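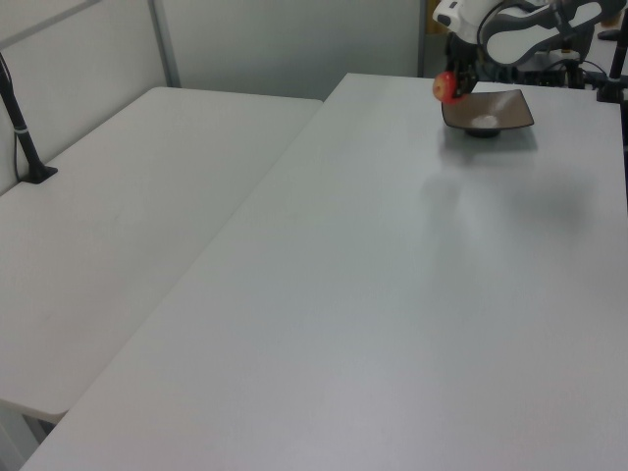

Moving up to eighth place was more than anyone at the Clondham office had dared to hope for, according to Solange Arruda, and the news set off a very happy round of phone calls.

Gerby has been named among the 10 most trusted accounting and advisory firms in the Rurkel Reputation Survey, published in March 2021. It is the firm's highest position since it first entered the list, and its first time ahead of every other firm with headquarters outside a capital city!

The survey asked 3569 business owners and finance managers which firms they would trust with a difficult decision. Each firm was scored on clear advice, fair fees and how quickly it returns calls. Gerby earned 824 points, with its best marks coming from family businesses and companies in their first years of trading.

Arruda said clients had talked most warmly about the small things, like getting a plain answer on the same day, and that the whole staff should feel proud.

The result follows a busy stretch for the firm, which merged with the tax practice Vukčević in December and now looks after more than 2000 clients. Both teams work under the Gerby name, and all existing client contacts stay the same.

The full ranking and scoring method are available from Rurkel on request.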